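Tulgate Kitchen Notes
July 3, 2022

Packing day, gloves, and the container problem

Quick one this time. Market is coming up and I have a car to load, so forgive the state of this.

First the good news. The Sanutska Street pantry took 464 packed meals off us over June, which is our best month so far. Rice and beans went fastest, again. The cold noodle boxes did better than I thought they would, the lentil ones did not, and we are going to stop making the lentil ones until the weather turns. If you loved the lentil ones, please write in. So far 2 of you have.

Now the stuff I actually need people to read.

GLOVES. We are still on the thin clear disposable kind, the ones that come flat and stuck to each other. Please separate them before you start filling boxes. Lay the pair out on the table, peel one off the other, rub the cuff between finger and thumb until it opens up. Blowing into them is a no. I know it works. Still a no, we are handling food.

Put on a new pair if you:
- touch your phone
- touch your face or hair
- take out the trash
- go from raw to cooked
- leave the room for any reason and come back

Yes that is a lot of gloves. We have plenty. The last order from Poon was 2681 pieces (odd number, don't ask, they count by weight) and we are nowhere near the bottom of it. They run large. If you have small hands, fold the cuff back once and they stay put better. The medium size is on backorder and I have stopped guessing when.

CONTAINERS. Clear rectangular ones only for the hot meals. The round ones are for soup and the round lids do NOT fit, however hard you press. Somebody cracked a whole sleeve of lids last month trying. Pull the containers apart all the way before you fill, they like to nest, and it is very easy to pick up two thinking it's one. We lost a good stack that way in June, went out the door doubled under the rice, and then we were short by the end of the shift.

Check the rim as well. Run a finger around it, gloved, before the food goes in. If there is a split, it goes in recycling. Lid on when the steam has died down, otherwise it pops up in the cooler and we get sauce everywhere. Leave a little space at the top, a finger's width is fine.

Labels on the lid, not the side. Side labels come off when the box sweats. Write what it is and the date packed, big letters, marker and not ballpoint.

BAGS. One thin bag per household order, tied loosely so the next person can get it open. No double bagging unless it's soup. Please don't leave empty bags on the tables, they get under the containers and somebody has to fish them out. If a bag has been on the floor it is a trash bag now.

TABLES. Wipe before, wipe after. I mean before too. The dark tabletops show every bit of dust, which I've decided is a good thing. Spray, wait a minute, wipe, dry with a clean towel. The low ones are murder on the back, so sit down to work at them if you can, there are cushions in the hall closet. Don't drag them across the tile either. Lift.

Shopping list for anyone going by the wholesale place on Trivard Road:
paper towels, the big rolls
permanent markers, black
long grain rice
masking tape
dish soap, unscented if they have it
400 more rectangular containers with lids, same size as before (bring an old one with you to compare, the shelf labels over there are wrong)

Keep the receipt and put it in the blue folder. Receipts left in coat pockets do not get paid back, I have learned this the hard way with my own coat.

A few odds and ends. The back door is sticking again so use the side one. The kettle is fixed. The big colander has gone missing, if it went home with you by mistake just bring it back, no questions. Somebody left a very nice bread knife and it's in the drawer under the phone, wrapped in a towel.

We've been asked if kids can help. Yes for labels and for folding bags, over ten and with a grown-up next to them. No for knives or the stove.

And about start times. The sheet by the door still says the old hour. Ignore the sheet. Setup begins a half hour earlier through the summer so we're finished before the kitchen heats up. Wear closed shoes, tie hair back, leave rings at home if you can, they tear the gloves.

Next packing list goes up once I know what produce we're geting. Probably zucchini. It is always zucchini in July. Send recipes, especially anything that holds up in a box overnight and doesn't go to mush.

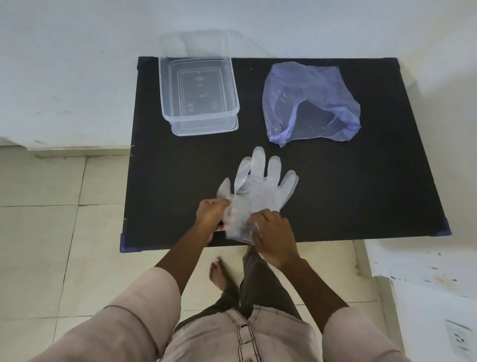
Gloves laid out, clear container and a blue bag on the table.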